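Keep the Gate Free at Youth Games

By Herman Latuheru

Last updated: October 30, 2023

My daughter plays under-12 soccer in the Dremdale league. Last spring her team went to a two-day tournament in Bomow, and when we got to the parking lot there was a folding table with a cash box on it. Parking was ten dollars a day. Admission was eight dollars a day for every adult and five for every child over four who wasn't on a roster. My wife, my son, my mother and I paid $29 to get in on the first morning, plus the parking, and we did it again on the second.

We had already paid for the season. The team had already paid $500 to enter the tournament. I drove my own car there and paid for the motel. I don't mind paying for things that cost money, and I know fields have to be mowed and referees have to be paid. What I object to is being charged at the gate to watch a child play a game that her family has already paid for her to play in.

I think our league should drop gate fees at its own events, starting with the March tournament, and put whatever it needs into the team entry price, where everybody can see it. 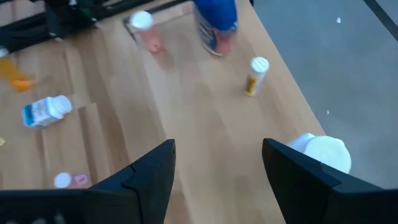

Wooden tabletop, viewed from above.

The usual argument for the gate is that it spreads the cost. Families who come to watch use the restrooms and the parking lot, so they should pay a share. That would make sense if the people at the gate were strangers. At our level they aren't. I have stood on the sideline at a lot of these games and I could name nearly everyone there. They are parents, grandparents, and brothers and sisters who would rather be somewhere else. A gate fee at a professional match pays for a show. At an under-12 match it is a second registration fee, and it goes up with the size of your family.

It also falls hardest on the people we say we want to keep. A family with one kid and two parents can shrug it off. A mother with four kids cannot leave three of them at home alone, so she pays for all of them or she drops her player at the curb and waits in the car. I saw a woman do that in Bomow. She watched the second half through the chain link fence behind the far goal, with a baby on her hip. Her son scored, too.

Then there are the grandparents. My mother is 74 and lives on a pension. She comes to every home game and brings oranges. She paid her own way both days because she is stubborn about that, and on the drive home she told me she would probably skip the next one. A league that makes a grandmother think twice about an under-12 game has its prices in the wrong place.

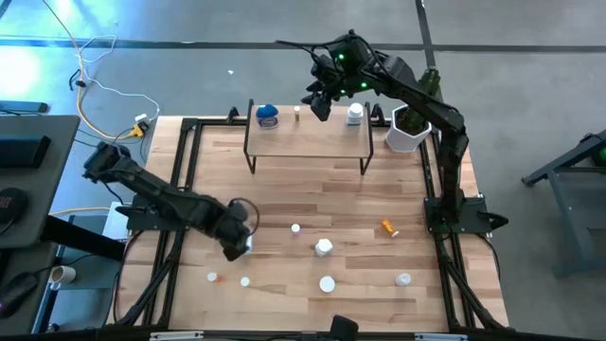
I asked for the numbers from our own March event, and to the league's credit I got them the same week. Thirty teams came. The gate was only open on the second day, and 206 people paid at it, at five dollars each. That is $1,030. Out of that came the wristbands, the sign rental and the pay for two high school students who sat at the entrance from seven in the morning. The league kept a little over $700.

Divide that by 30 teams and you get something close to $24 a team. On a roster of 12, it is two dollars a player. We raised the entry fee by more than that two years ago to pay for new corner flags and I don't remember anybody writing in.

I have heard the answer that a higher entry fee scares teams away. Maybe a large one would. Our event costs $500 now and a team that will travel for $500 will travel for $524. Coaches compare the schedule, the fields and the drive. When I asked our own coach how she picked Bomow, she said it was the one with guaranteed four games.

Another answer is that the gate keeps track of who is on the grounds. I would take that more seriously if anyone at the gate had asked who I was. They asked how many.

There was a proposal over the summer to run admissions through Sonex, the app we already use for schedules, so that people could buy passes ahead of time. I'd vote against that as well. It would make the line shorter, which was never the problem, and it would add a service charge. It would also shut out anyone who doesn't carry a smartphone, and that includes my mother.

The club over in Yap dropped its gate three seasons ago. They put out a donation bucket next to the coffee. I went over there with my son's team in the fall and put a twenty in it, which is more than I would have paid at a gate, and I had two cups of the coffee. I don't know what they make from it and I wouldn't count on a bucket to pay referees. The entry fee pays the referees. The bucket is extra.

The league board takes comments on the March budget until the end of the year. If you have a kid in any age group, send them a note. Two lines is enough. Say what you paid last season to stand on the grass and watch, and say whether you would rather see it on the registration form.

Recent opinion

Let the under-8s play without a scoreboard
Referees deserve a raise before the turf does
Why I stopped coaching from the sideline
Two practices a week is plenty
Letters: the Dremdale field lights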